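5. Preparar la tarea de apilado con dos brazos

En este capítulo se configura Nirach para una tarea en la que los dos brazos toman latas y las colocan sobre un estante de listones. Se supone que la instalación del capítulo 3 está terminada y que los dos brazos responden a la orden de inicio. Si usted usa un solo brazo, pase al capítulo 6, porque varios parámetros tienen otro nombre.

5.1 Antes de empezar

Compruebe lo siguiente:

1. El servicio de control está activo en el ordenador de la celda. En la consola, la línea de estado debe mostrar los dos brazos en modo «reposo».
2. El módulo de percepción Musix tiene la misma versión principal que Nirach. Una diferencia en el último número no importa.
3. El archivo de escena contiene el estante. Si no lo contiene, cree primero el modelo como se explica en 5.2.
4. La parada de emergencia está al alcance de la mano de la persona que va a lanzar el programa.

PRECAUCIÓN. No cargue un archivo de escena nuevo mientras un brazo se mueve. El planificador sustituye los obstáculos en el mismo momento y la trayectoria en curso no se vuelve a comprobar.

5.2 Definir el estante

Un estante de listones es un objeto difícil para la percepción. Entre los listones hay huecos, y la nube de puntos que llega a Musix contiene por eso muchos puntos que pertenecen al fondo. Si usted deja que el programa ajuste un plano de manera automática, el plano puede quedar más bajo que la superficie verdadera, y la pinza empujará la lata contra la madera.

1. Abra el editor de escena y elija «Nuevo soporte».
2. En «Tipo de superficie» seleccione «discontinua». El valor por defecto es «continua».
3. Escriba la altura de la superficie, medida con una regla desde la mesa. Mida en los dos extremos. Si los valores no son iguales, escriba el más alto.
4. Active «Rellenar huecos para colisión». El planificador tratará entonces la parte superior como una placa cerrada.
5. Deje sin activar «Rellenar debajo». El espacio entre las patas debe quedar libre en el modelo si algún brazo necesita pasar por él.
6. Guarde y pulse «Comparar con nube». Los puntos de los listones deben aparecer en verde. 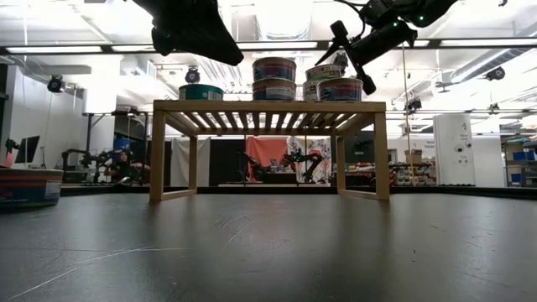

7. Si quedan puntos rojos en los bordes, aumente el margen del soporte paso a paso hasta que desaparezcan. Un margen demasiado grande tiene también su precio: el planificador rechazará posiciones cerca de los extremos que en realidad son alcanzables.

Nota: los puntos rojos lejos del soporte vienen normalmente del fondo de la sala. Limite el volumen de trabajo en «Recorte» y repita la comparación.

5.3 Registrar las latas

Cada lata se representa con un cilindro y una etiqueta. El cilindro sirve para planificar el agarre; la etiqueta sirve solamente para distinguir un producto de otro.

1. En «Objetos», pulse «Añadir cilindro» e introduzca diámetro y altura.
2. Coloque la lata sola sobre la mesa, sin otra al lado, y pulse «Capturar».
3. Gire la lata y repita la captura hasta que el indicador de vistas esté completo.
4. Marque «Tapa reflectante» si la tapa es de metal brillante. Con esta opción, Musix busca el borde de la lata y da menos peso al interior de la tapa, donde los reflejos de las lámparas producen profundidades falsas.
5. Para las pilas, no cree un objeto nuevo. Use el mismo cilindro y active «Apilable».

Un error frecuente – lo hemos cometido también nosotros – es registrar una pila completa como un cilindro alto. La detección funciona bien al principio, pero cuando se retira la lata superior el objeto ya no coincide con el modelo y el seguimiento se pierde.

5.4 Repartir el trabajo entre los brazos

Nirach ofrece dos modos de reparto. En el modo «zonas», cada brazo tiene su parte del estante y una franja común en el centro. En el modo «turnos», los dos brazos pueden llegar a todas partes, pero solamente uno se mueve dentro del volumen del estante. Para las primeras pruebas recomendamos el modo «turnos».

1. Abra «Coordinación» y elija el modo.
2. Fije la frecuencia del bucle de control en 60 Hz para los dos brazos. No mezcle frecuencias.
3. En «Distancia mínima entre pinzas», conserve el valor de fábrica.
4. En «Reintentos de agarre», escriba 2. Con un número mayor, una lata mal detectada puede ser empujada varias veces y derribar la pila vecina.
5. Incluya los cables en el modelo de cada brazo con la opción «Envolvente de cables». La envolvente debe cubrir el bucle en su posición más abierta.
6. Pulse «Simular» y mire la trayectoria completa antes de habilitar los motores.

PRECAUCIÓN. La simulación no conoce objetos que no están en el archivo de escena. Todo lo que se deja sobre la mesa y no está registrado puede recibir un golpe.

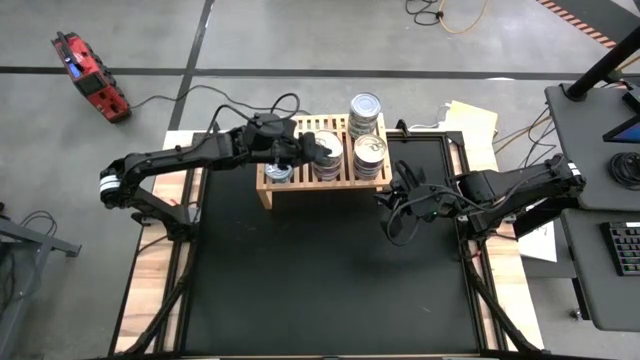 Pemell, julio

5.5 Cambios para la versión Hsiao

Los apartados anteriores son válidos para todas las versiones con coordinación de brazos. Los puntos siguientes afectan solamente a la versión Hsiao y fueron añadidos en esta revisión del manual.

– El planificador calcula ahora la retirada de la pinza junto con el agarre. Antes se calculaba después, y en estantes con varias pilas podía suceder que la pinza llegara a la lata sin tener una salida libre.
– La opción «Aproximación vertical» se llama «Aproximación preferida» y admite también la dirección horizontal. Revise este campo si importa una configuración antigua: el valor importado queda vacío.
– El registro de eventos guarda los últimos 4 intentos de cada brazo, con la nube de puntos incluida.

5.6 Mensajes de error

Código 429: Musix recibe más peticiones de detección de las que puede procesar. Aparece cuando los dos brazos piden una detección nueva en cada ciclo. Active «Compartir detección» en el menú «Coordinación» y reinicie el módulo.

«Soporte no alcanzable»: el margen del soporte es demasiado grande, o la base del brazo está mal situada en el archivo de escena. Vuelva al paso 7 de 5.2 antes de calibrar otra vez.

«Pila inestable»: el centro de la lata superior se aparta demasiado del centro de la inferior. Detenga el programa, ponga los brazos en reposo y corrija la pila con la mano. Después pulse «Actualizar escena»; el programa continúa desde la última lata confirmada.

Si el mensaje no está en esta lista, exporte el registro con «Archivo», «Exportar eventos», y consulte el anexo de códigos.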